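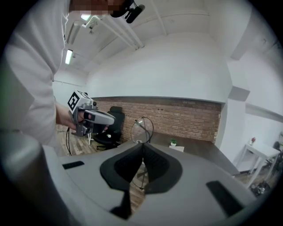
Figure 4. Gripper with marker cube in the right hand of a demonstrator, seen from the camera on a second gripper.

4.2 Gathering the demonstrations

The case for hand-held collection is usually made on cost. A person picks up a gripper, does the task, and the recording is said to be worth nearly as much as one made by driving a real arm. We wanted to know how much of that claim survives once the recordings have been through the tracking software and someone has looked at what is left. Our own experience at the Enmont and Plutden rooms makes us less confident than earlier reports would suggest.

We recorded 2,019 demonstrations across the two rooms. Of these, 1,166 passed every check and went on to training. The rest were dropped, mostly for lost tracking, and in fewer cases for a missing start signal or for clocks that had drifted too far to line up. We did not repair any of them by hand. Other groups do, and seldom say how many, so a pass rate taken from a published table should be read with care. A dropped recording still costs the demonstrator's time, and we count that time in all hourly figures below.

Two trackers were compared. The first follows features of the room from the gripper camera. The second, Ingvarsson, relies on the printed markers on the cube and needs another camera to have them in view. Neither was clearly better. Ingvarsson gave steadier positions while the cube was visible and nothing at all when it was covered, and demonstrators told to keep the cube in view moved in a stiff, careful way that we doubt anyone would choose. That stiffness ends up in the data. A policy trained on it copies the care along with the task, and from the loss curve alone the two cannot be told apart.
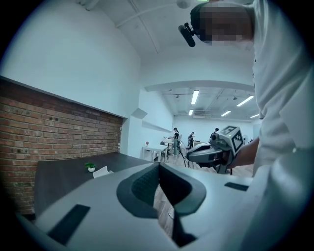

Variety of background is the second claim made for this method. The argument runs that a learner shown many surroundings will stop relying on any one of them. A single room offers less of that than it seems to. The brick wall and the potted plant on the dark table give the camera something firm to follow, but they are also things a policy can come to lean on, while the people working at the far end of the space are the kind of moving content that a room-based tracker has to ignore. We tested the point by training on 637 demonstrations from Enmont alone and running the result at Plutden. It did badly. Swapping 580 of them for Plutden recordings brought most of the loss back, though by then the test room was no longer new to the policy and the comparison proves rather little.

We also tried the Warnimitz filter, which scores each recording for smoothness and throws out the lowest. It removed the pauses people make when they are deciding what to do next. Whether those pauses are faults is open to argument. In our bimanual tasks one hand often waits for the other, and the filter treated waiting as an error. We turned it off for all the results in Section 5.

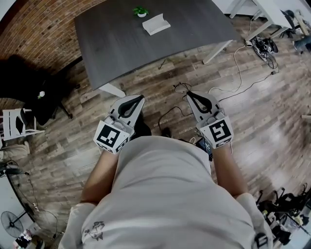 Would simply collecting more demonstrations have closed the gap between the rooms?

We doubt it. Gains had already flattened well before the full set was used, and extra recordings by the same demonstrators in the same rooms mostly repeated what we had. More rooms might help, but we have only two and will not guess at the slope of a line from there.

A last caution concerns the demonstrators. All of them had used the grippers before the counted recordings began, and their early attempts are not in our totals. Had we included them, the pass rate would have been lower by an amount we cannot now recover, as the May practice files were overwritten. Readers comparing our hourly rate with that of an arm driven remotely should ask whether practice was left out there too.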